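Two posts, one apology and a parish council seat

Limton had its by-election in August, for the one seat on the parish council that came free when Gerrit Venter moved away. I have written about the council here before, mostly about the bus shelter, and I said I would write something once the count was done. It has taken me longer than I meant.

There were two candidates. Shireen Sithole stood as an independent and Arben Perić stood for the Kingate and Limton Residents' Group, which already holds most of the seats. Both are decent people. I have known Arben since our children were at the primary school together, and Shireen lives two streets over from me and has been to every planning meeting I have been to, and several I skipped.

The main issue was supposed to be the Dudbridge crossing. There is no safe way to get from the new houses to the shops without walking along the verge, and the county has been promising to look at it for years. Shireen wanted the parish to pay for its own survey and send it to the county. Arben said the money would be wasted, as the county would insist on doing its own. I think both of those are fair positions and I would have liked to hear them argued properly.

What we got was ten days about a Facebook post.

For anyone who doesn't live here, the Residents' Group page is where most people get their local news. It has the bin dates, the lost cats and the road closures. Whoever was running it that evening put up a picture of the verge at Dudbridge with a pair of muddy child's wellies standing on it, and the words "Some people only turn up when there's an election on." It went up at 9.40 pm. By the time I saw it the next morning it had gone, but people had saved it, and of course it was all over the other village page by then.

The trouble was that the wellies looked like the ones Shireen had brought along to a meeting last winter, when she was trying to show the council what the walk to school was like. So a lot of people read the post as a dig at her, and at her children as well. Arben said it was meant for the county councillors. It may have been. But if you have to explain a post that short, it has gone wrong already.

The first statement from the group said the post had been "taken out of context". There was no context, it was one line and a photo. The second statement, two days later, said sorry to anyone who had been upset. Dineo Nkosi, who chairs the parish council and is a member of the group herself, then put her own name to a third one, which said the post was unkind and should not have gone up, and that the page would not be used for campaigning again. That was the one that should have come first. She also rang Shireen, which I know from Shireen and have her permission to say.

Shireen's side were not perfect either. Somebody printed the deleted post on leaflets and put them through doors in Moodley Close, with nothing on them to say who had produced them. You are meant to put a name and address on election material. It was pointed out, the leaflets stopped, and Shireen said they weren't hers. I believe her, but I had one through my own door and I didn't like it.

There was one hustings, in the church room. I counted the chairs as we put them away because I was asked to, and there were 13 left empty, so it was a better turnout than usual. Sun-ja Won chaired and did it well. She took the Facebook question first, gave each of them 2 minutes on it, and then refused to go back to it even when a man near the door tried three times. After that we had nearly an hour on the crossing, the allotment rents and whether the parish should carry on paying £500 a year towards the newsletter. Arben was good on the allotments. Shireen was better on the crossing — she had walked it with a notebook at school time and could say where the drivers can't see you.

Shireen won by 200 votes, a bigger gap than I expected in a place this size. I don't think the post alone did it. The new houses had a lot of people voting here for the first time, and the crossing matters to them more than it does to those of us at the old end. But I did hear the wellies mentioned outside the polling station, and not by people who normally follow any of this.

Arben shook her hand at the count and has offered to help with the survey wording, so that's something. The council has asked for two people to approve anything that goes on the page from now on. I asked whether that included the lost cats and was told that it did.

The first meeting with Shireen on the council is next month, in the church room as usual, at 7.30 pm. The Dudbridge survey is the fourth item. If you want to speak you need to tell the clerk beforehand, and the details are on the noticeboard by the post office. I shall be there and will try to write it up a bit quicker than I did this one.

Comments are open, but please keep them civil. I took two down last time.

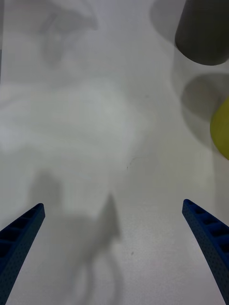
Blue gripper fingers over a white tabletop.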